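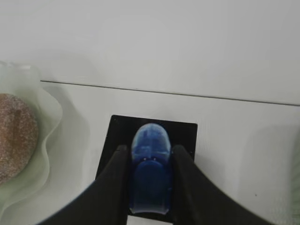

Report on the Visit to the Grorine Glass Works, Koststead

22 Nov 2022

A delegation from the Zerham Museum Service visited the Grorine works at Koststead to review methods of cleaning and storing colored glass. The visit was led by Ulises Aravena, Head of Collections. The delegation was received by Flora Farquharson, who manages the company archive.

Melting Hall

The morning began in the melting hall, where 4 furnaces are in service. Staff explained the daily schedule and the steps taken to keep color consistent between batches. The oldest furnace is due to be relined in December, and production of the darker blues will move to the east side of the hall until that work is finished.

Archive and Sample Store

The archive holds 2492 catalogued samples, of which 621 are blue. Each is kept in a shallow drawer lined with undyed cotton and carries a paper tag tied on with thread. Adhesive labels were given up after residue was found on a number of older pieces. Ms. Farquharson noted that the written color recipes are stored in a separate room – a practice the Museum Service does not yet follow.

Cleaning Practice

The afternoon was spent with the conservation staff. Deionized water and soft brushes are used for routine work, and frosted surfaces are never wiped with a dry cloth. The delegation was given a copy of the Wada handling guide, which the works has adopted for all loans.

Matters for Follow-up

Mr. Aravena will prepare a cost estimate for new drawer linings at the Zerham store. The loan agreement for the spring display remains under discussion, chiefly as to insurance and transport. Ms. Farquharson has offered to send a duplicate of the archive index before the end of the year.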